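**Murkudar eval numbers, two-arm table clearing: chunk length vs. success**

**gagnon_fork** — Sep 17, 2023

Reran the Nomine baseline on our bimanual setup with 248 demos. Same policy, same seed, only the action chunk length changed. With a chunk of 50 I get 95 percent on single-plate pickup. With two plates touching it drops hard, and most failures are one gripper closing on the rim of the neighbor.

**tallow88**

How many trials per condition? 95 sounds good until I hear it was 20 runs.

**gagnon_fork**

50 per condition, tray position randomized by hand between runs.

**tallow88**

By hand is my problem with it. People put things back where they were without meaning to. We had the same issue with Musora and the numbers fell once a script picked the spots.

**pinfeather**

I don't think placement explains the touching-plates case. If the spots were too similar you'd expect both conditions to look good. To me it reads like the demos have very few contacts between plates. Did you check?

**gagnon_fork**

Not yet. The operators did tend to spread things out. I'm recollecting with the plates left in contact and sauce on them, on the teal tray, both arms in use. One of the new layouts:

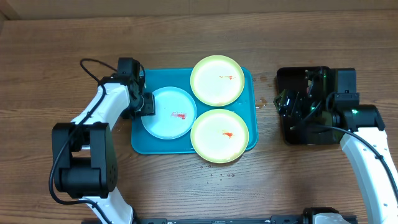 **rookmoor**

I'd still split the results by arm before collecting more. In our runs the left arm did most of the failing and the average hid it. Also, shorter chunks helped us with contact, so don't throw out that sweep.

**tallow88**

Shorter chunks made ours jittery. Wouldn't recommend going under 10.

**rookmoor**

Depends on your control rate. Ours was fine.

**gagnon_fork**

OK, splitting by arm first, then a scripted layout list for the next 50. The 2 checkpoints I kept are on the Murkudar share if anyone wants to run them. New numbers in October.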